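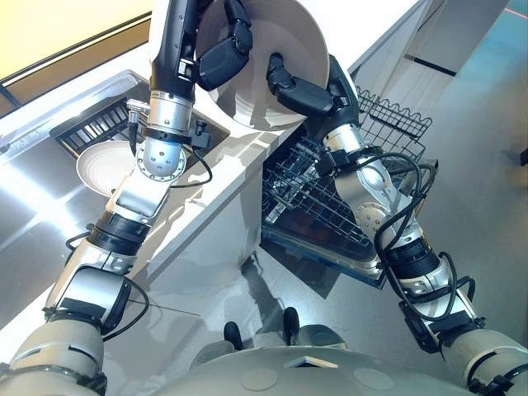 Llevo años fregando a mano lo que luego meto en el lavavajillas, y mi madre todavía se ríe de mí cuando me ve. Empecé en un piso diminuto encima de la ferretería Rokik, con una pila en la que apenas cabía una sartén, y de allí me traje la manía de pasar un agua a todo antes de cargar. Ahora tengo más sitio y procuro contenerme. Un plato blanco y liso como el que se sujeta junto al fregadero, sin más relieve que el borde, apenas necesita que le quites los restos con una espátula; los míos son parecidos, de una vajilla Vollis que compré en octubre por 353 pesos, y siguen como el primer día (bueno, uno tiene un golpecito, pero ese fue culpa mía).

Lo que sí me cambió la vida - exagero un poco, ya lo sé - fue poner una rejilla dentro del fregadero. La mía es de Plarnar, me costó 400 pesos y tardé semanas en decidirme, porque me parecía un capricho. Los platos se quedan ahí escurriendo mientras termino de recoger la mesa, y desde la rejilla pasan al lavavajillas sin que me gotee medio suelo por el camino.

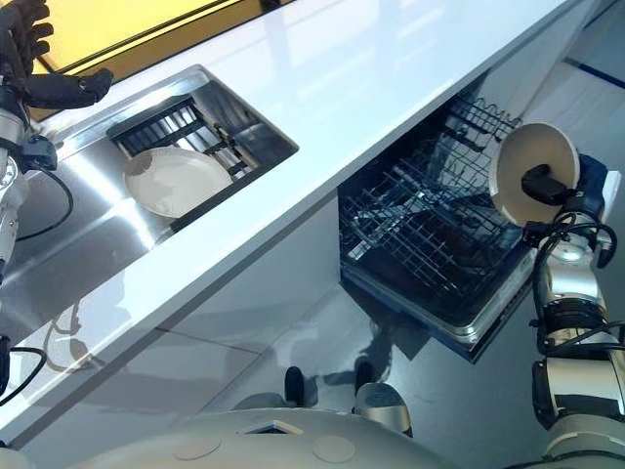

¿Qué cesta conviene cargar primero?

La de abajo, con los platos grandes, y después la de arriba, con los vasos y las tazas. Yo saco la cesta hasta la mitad, coloco los platos mirando todos hacia el centro y dejo un hueco libre entre los más hondos. Las fuentes van a los lados, que si las pones delante tapan el chorro y luego toca repetir.

Otro día os cuento lo del estante de las tazas, que tiene su historia.

Usamos cookies para mejorar tu experiencia en este blog. Aceptar | Configurar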